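4.2 Recolha das demonstrações

A literatura trata a teleoperação como fonte neutra de exemplos. Temos dúvidas. No protocolo Tolentino, a tarefa de arrumar loiça decorre junto a uma bancada branca com lava-loiça duplo, e cada operador fez até 8 sessões.
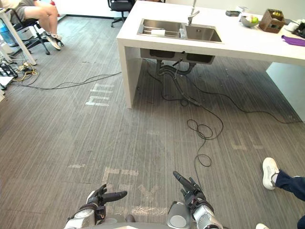

4.3 O que o operador ensina

Wynne defende que a demonstração transmite intenção. Os nossos registos sustentam menos do que isso: transmitem trajetórias, com as hesitações de quem comanda à distância.
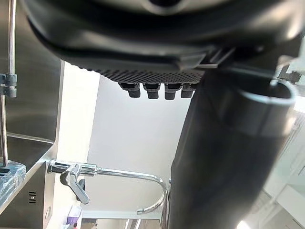
As câmaras de punho agravam o problema, pois o próprio equipamento pode ocupar boa parte do campo visual. Das 1420 demonstrações, excluímos as que 2 anotadores não conseguiram segmentar.

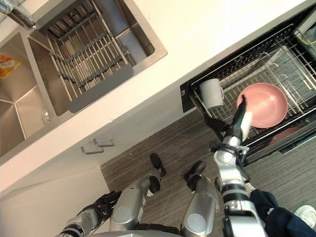
O contacto com a loiça no cesto é outro ponto fraco. Um dedo encostado à borda de uma frigideira tanto pode anteceder uma preensão como um empurrão, e a etiqueta «agarrar» foi atribuída a ambos os casos. Por isso, a taxa de sucesso publicada pelo grupo Brernent parece-nos prematura.
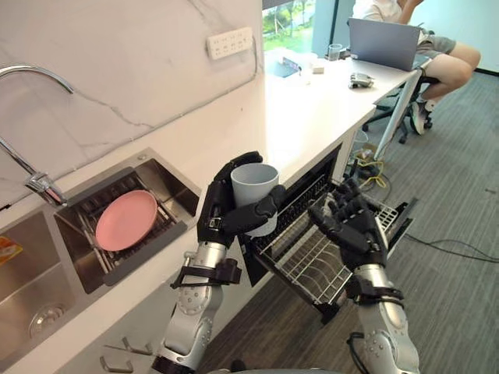 Figura 3. Copo na mão esquerda do robô, com o cesto da máquina aberto à direita.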